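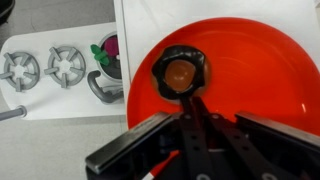
Shop > Classroom Robotics > Club Kits > Varela Kitchen Task Set

Posted in December by Valquíria Fagundes

The Varela Kitchen Task Set is a tabletop practice set for student teams working on pick-and-place with a small arm. It was put together with the Lesstead after-school robotics club, which runs the kitchen round as its winter challenge. Teams move play food between a stove, a pot and a frying pan, first by remote control and later with their own code.

The arm is not included. The set works with the Guvora two-finger gripper and with most student arms that have a wrist camera. The pieces are toy size, so check your gripper opening before you order.

What comes in the box
Toy stove with burner grates
Frying pan, orange-red
Small gray pot
Play food, mixed shapes
Printed task cards and score sheets

Order no. 3792. Replacement food pack, order no. 1614. Task cards alone, order no. 1091.

Notes from the club
Laurier Lapointe, who coaches at Lesstead, starts new teams on the pan. It has a wide opening and the food can be set down almost anywhere in it. The pot comes later — the rim is narrow and the leafy pieces catch on it. Glossy surfaces can throw a highlight into the wrist camera, and he suggests moving the lamp before changing any color settings in the code.

Jeferson Sales and Urmila Prajapati wrote the task cards during their second year in the club. Card 61 is the hardest one: food out of the pot, into the pan, then back, with no hand resets.

Care
Wipe the pieces with a damp cloth. Do not use them on a real stove or put them in a dishwasher. Tape the stove to the table for timed runs or it will slide when the gripper bumps it.

Schools can order by purchase order through Zindix. Send the form to Evaristo Fiore in the school sales office and include a shipping contact. Orders received before 2 p.m. are packed the same day.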